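关于我们 | Hikine 机械臂学生社

分类:社团与课外 / 自动化
阅读时间:9 分钟

本网站使用 Cookie 来记住您的语言选择。继续浏览表示您同意。[接受] [了解更多]

Hikine 是 Trarkbridge 学院的机械臂学生社。我们的成员是学院的学生,专业不一样,有学机械的,有学计算机的,也有学会计和护理的。我们在一起学习怎样让两只机械臂在同一张桌子上工作。这个页面用中文写,是为了说中文的同学和家长。写中文页面的人是我,Rajitha Kodikara,中文是我的第三种语言,所以如果有的句子不太自然,请您原谅,也欢迎写信告诉我们正确的说法。

我们怎样开始

社团开始的时候只有四个人:Rizwan Biswas、Pranab Thambiah、Shanthi Bepari 和我。那时候我们都在上 Tania Dewan 老师的控制课。课上的作业是计算一只机械臂的关节角度,大家把答案写在纸上交给老师,然后作业就结束了。Rizwan 觉得这样很可惜。他问老师,算出来的角度能不能放到一个真正会动的东西上面看一看。老师说可以,但是要先放在仿真里面,让她看过以后再说别的。

第一个学期我们没有碰过机器,全部时间都用来建立仿真的房间。当时我们有一点失望,因为在海报上看到的机器人社团都是站在机器旁边拍照的。后来我们慢慢明白了老师的意思。在仿真里,机械臂撞到桌子,我们按一下重置就可以了。第一个月里,我们按重置按了很多很多次。

Hikine 这个名字是 Shanthi 想的,它没有特别的意思。我们投票的时候还有另外两个名字,都太长了,写不进学院的登记表格。

我们现在做什么

每个星期六下午,我们在学院的计算机教室见面。新成员和老成员坐在一起,两个人用一台电脑。一次活动的时间是三个小时,前面一部分由一位老成员讲一个小题目,比如坐标系、逆运动学、夹爪的开合速度、怎样读日志文件。后面的时间大家做自己的项目。

今年我们有两个主要的项目。

第一个项目叫 Drusard,是双臂协作的任务。两只机械臂要把一个小零件从一边交给另外一边,中间不可以放到桌面上。听起来很简单,可是交接的那个瞬间非常难。如果先松开的一边太早,零件就掉下去;如果太晚,两只夹爪就会互相拉。Pranab 负责这一部分的时间控制,他为此写了一个状态机,画在一张很大的纸上,现在还贴在他宿舍的门后面。

第二个项目叫 Halász,是仿真环境本身。做这个项目的同学不写机械臂的动作,他们只关心房间、桌子、光线和材质是不是足够像真的。有的新同学以为这是比较轻松的工作,做了两个星期以后就不这样认为了。 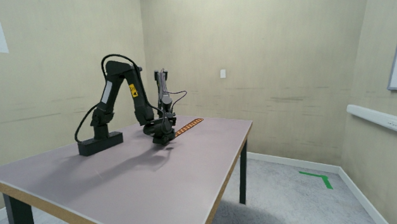

Halász 小组的工作方法是从 Shanthi 开始的。她认为一个仿真房间不应该太干净。如果所有的墙都是一种完全均匀的颜色,那么视觉程序在里面学到的东西,换一个地方就不能用了。所以她要求每一个做材质的同学都去看真正的旧房间,看墙角,看踢脚线,看家具在墙上留下的痕迹,然后再回来工作。现在我们的房间里,后面的墙上有深色的横向擦痕,米色的墙面有一点不均匀,地上的角落里还有一段绿色的 L 形胶带。机械臂的细节也是同样的态度:近处那一只的前臂上有黄色贴纸,粗的黑色线缆从肘关节上方绕过去。线缆这个部分讨论得最久。有的同学说线缆对任务没有用,可以删掉,渲染会更快。Shanthi 不同意,她说摄像机看到的是整只手臂,包括线缆,程序也应该习惯看到它。最后我们保留了线缆,渲染的确变慢了一些,大家学会了在渲染的时候去买茶。

影子是另外一个我们常常修改的地方。手臂在桌面上投下的影子如果太硬,边缘像用刀切出来的一样,识别程序有时候会把影子当作物体。我们现在用比较柔和的光,影子的边缘模糊一点。Rizwan 写了一个小工具,可以在每次运行的时候稍微改变光源的位置和亮度,这样程序就不会只记住一种影子。

一次活动的样子

很多同学在报名以前问我们,去了以后到底要做什么。我试着写一写上个月的一个星期六。

开始的时候,Pranab 讲了“为什么两只手臂不能用同一个坐标原点”。他讲得比较快,新来的同学有一半没有跟上,所以他又讲了第二遍,第二遍用了两个茶杯和一支笔。以后我们决定,这个题目每次都用茶杯来讲。

然后大家分开工作。Drusard 小组运行了 100 次交接,把每一次的结果写进表格。失败的那些次,要回放日志,找到是哪一个关节出了问题。这个工作有些枯燥,但是很多有用的发现都是从这里来的。比如那一天我们发现,有一类失败总是在手腕转到某一个角度附近的时候出现。Dewan 老师过来看了一会儿,没有告诉我们答案,只是问了一句:“你们检查过关节的极限值吗?”我们没有检查过。检查以后,问题就找到了,是配置文件里面的一个负号。

Halász 小组那天在修改地板的材质,因为原来的斑点太大,看起来像石头。他们改了三个版本,请别的小组来选。选择的结果不一致,所以下一次还要继续。

活动结束以前,每个小组用几分钟告诉大家今天做了什么,什么没有做成。没有做成的事情一定要讲,这是 Dewan 老师的规定。开始的时候大家都不好意思,现在这是活动里笑声最多的一段时间。

我们的成员

Rizwan Biswas 是社长。他管理活动的安排,也写了我们大部分的工具程序。如果您给社团写信,回信的人多半是他,他回信的时间常常很晚,请不要觉得奇怪。

Pranab Thambiah 负责 Drusard 项目。他学的是机械,在加入以前没有写过程序。他愿意帮助所有没有写过程序的同学,特别有耐心。

Shanthi Bepari 负责 Halász 项目。她以前画过很多水彩画,对颜色和光线的要求很高。材质文件在她同意以后才能合并到主版本里面。

Rajitha Kodikara,就是我,负责文档和翻译。我们的每一个项目都有一本说明书,新成员第一次来就会得到。我还负责把英文的错误信息整理成一张中文的对照表,这张表现在已经比说明书还要长了。

Tania Dewan 老师是我们的指导老师。她不参加我们的投票,可是仿真以外的任何操作,都需要她的签字。

关于比赛

三月,我们参加了学院之间的双臂协作仿真赛。比赛要求每个队提交一个程序,在主办方的仿真环境里运行,队员不可以在中间修改。我们的队得到了第四名。成绩不算特别好,但是我们的队里有两位同学在前一个学期才学会写第一个循环,所以我们都很高兴。

在比赛里我们最大的困难是速度。我们的程序很小心,每一个动作以前都要确认一次,别的队已经在做下一个零件的时候,我们的手臂还在检查自己的夹爪。赛后我们讨论了很久,是不是应该减少确认的步骤。现在的决定是保留交接时的确认,去掉空手移动时的确认。下一次比赛我们会知道这个决定对不对。

怎样加入

我们欢迎学院所有专业、所有年级的学生。您不需要会写程序,也不需要自己有电脑。请在学期的前两个星期来参加一次星期六的活动,看看喜欢不喜欢,然后再决定。我们没有入社考试,也不收会费。

新成员要先完成一个入门练习:在仿真里让一只机械臂从起始姿态移动到桌子上方的一个点,停住,然后回来,整个过程不能碰到桌面。有的同学一个下午就做好了,有的同学用了三个星期,这都没有关系。做好以后,您可以选择 Drusard 或者 Halász,也可以两个都试一试。

我们对成员有几个要求:

请不要直接修改别人的文件,先和他说一声。
请在每次活动以后写两三行记录,用中文或者英文都可以。
如果不能来,请提前告诉您的小组。
教室里可以喝茶,茶杯请放在远离键盘的地方。

家长和其他学校的老师如果想来参观,请先写信给我们,写清楚人数和希望的时间。我们会准备一台电脑,让客人自己试一试入门练习。上次来的一位老师坐下以后就不愿意站起来了,他的学生在后面等了很长时间。

接下来的计划

下个学期,Drusard 小组希望把交接的零件换成软的东西,比如一小块布。布在仿真里很难计算,我们还不知道用哪一种方法比较好,如果您有经验,请一定告诉我们。Halász 小组准备建立第二个房间,比现在的大,窗户在另外一边,用来检查我们的程序换了房间以后还能不能工作。

我们也在把说明书翻译得更完整。现在中文版比英文版少两章,一章是日志的格式,一章是夹爪的参数。愿意帮忙翻译或者校对的同学,可以在星期六活动的时候来找我,我一般坐在靠门的第二张桌子。

订阅我们的社团通讯,每月一封,随时可以退订。[输入邮箱] [订阅]

标签:学生社团、机械臂、仿真、双臂协作、新成员招募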